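Stale frames, pull planning, and a door task that would not settle

The door-opening policy in Motia has been stuck for most of September. It opened the microwave often enough to look finished in a short test and failed often enough to be useless in a long one. I spent the past two weeks taking the stack apart, and these are my notes, mostly so I can find them again.

The setup first. Motia is my task layer. It sits on top of Kirkier, which does the motion planning, and Fekent, which handles logging and replay. Everything in this post runs in simulation. The perception side takes the wrist camera image, estimates where the handle is and which way its long axis points, and passes a grasp pose down. Kirkier plans an approach to a standoff pose, then a short straight-line move, then closes the gripper. After that a separate controller takes over and pulls the door along an arc.

The first thing I did was rerun the whole evaluation with per-phase labels in place of a single success flag. I should have had these from the start. The old flag told me an episode failed. It did not tell me if the gripper missed the handle, closed on it badly, or lost it during the pull. The run was 3,544 episodes, with the start pose of the arm and the position of the microwave randomized in each. Of those, 2,029 ended with the door open past the threshold angle. The rest broke into two groups, with very little in between: a miss before contact, and a slip early in the pull.

Misses before contact turned out to be a timing problem. The handle estimate carries a timestamp, and Kirkier uses that timestamp to look up the camera pose and transform the estimate into the base frame. My perception node was stamping the result when inference finished. It needed to carry the stamp of the image that inference ran on. With the arm standing still, the two give the same answer. With the arm moving, the estimate gets projected from wherever the camera has moved to since, and the error grows with wrist speed. At 140 milliseconds of latency this was enough to put the grasp pose beside the handle.

It stayed hidden because the early tests all paused at standoff before taking the final estimate. I removed the pause in spring to save time and never went back to look at the transform. The fix is one line. Finding it took four evenings with Fekent open, stepping through frames and drawing the estimated handle axis over each one.

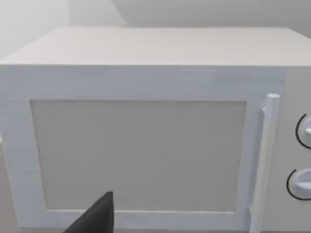
A second perception issue came out of the same replay sessions. The estimator had low confidence whenever the surfaces were all close to the same shade, and its axis direction would flip end for end between consecutive frames. For a vertical bar the flip should be harmless, given that a parallel gripper does not care which end is up. Kirkier does care. It received a target rotated by half a turn, decided the current plan was invalid, and replanned through a wrist configuration near the joint limit. I now resolve the sign against the previous estimate before publishing. If there is no previous estimate, the sign is picked so the axis points up in the base frame. Crude, but it is deterministic, and the replans went away.

I tried one other approach before settling on that, which was to represent the handle as a line with no direction and let the planner choose. In principle this is the better design. In practice the symmetric goal set doubled the inverse kinematics calls, and the planner's choice was not stable from one cycle to the next. I may come back to it when the goal sampler supports some kind of hysteresis.

Then the pull. The controller assumed a fixed hinge radius taken from the asset file and followed the matching arc in position mode. Any error in the grasp point along the width of the door became a force the door could not absorb, and the fingers slid on the handle. The usual answer is to estimate the hinge online from the motion of the gripper, and that is what I have now. The controller starts with a short compliant pull straight out from the door plane, records the path the gripper takes, and fits a circle to it in the horizontal plane. The fit is poor for the first few centimeters, where a short arc is hard to tell from a line, so the radius is held to a prior and released slowly as samples come in.

Some details of the compliant phase that I want written down:

Stiffness is low along the estimated tangent-normal direction and high vertically. If vertical stiffness drops too far, the gripper sags along the bar and the fit picks up the sag as noise.

The filter on the force signal was too aggressive. It removed the spike at the moment the door comes free, and that spike is the best cue I have for starting the fit. I moved the detection ahead of the filter.

Gripper orientation has to follow the fitted tangent, with a lag. Tracking it directly made the wrist chatter. A first-order lag fixed that, and the remaining misalignment is small enough for the finger pads to tolerate.

The circle fit runs over a sliding window of 6 control ticks for the fast estimate and over the full path for the slow one. The controller blends the two. I do not have a principled blend. It is a ramp on traveled distance, tuned by hand on a Thursday night, and I expect to replace it.

On the tooling side, Fekent got a small change that I wish I had made a year ago. A replay can now be re-fed through the perception node with a different latency, holding everything else fixed. That gives a direct way to check for stamp errors: if the base-frame estimate moves when only the latency changes, something is stamped wrong. I have added it as a regression test. It runs on a handful of saved approaches and takes less time than the build.

I also looked at moving the scene setup over to Hartono, which has a cleaner format for articulated assets and keeps the joint limits next to the meshes. The import went fine. Contact behavior at the door latch was different enough that my force threshold no longer triggered, so I have left it on a branch. Retuning against a second contact model while the first one is still in flux seemed like a good way to lose track of both.

I have not rerun the full evaluation with all three changes in. The machine is tied up with a training job through the weekend. Partial runs have the misses before contact nearly gone and the slips reduced, with the remaining ones concentrated in start poses where the elbow has to pass close to the counter. Those look like a reachability problem, and the next thing on the list is scoring grasp candidates by whether the whole arc is reachable before committing to one.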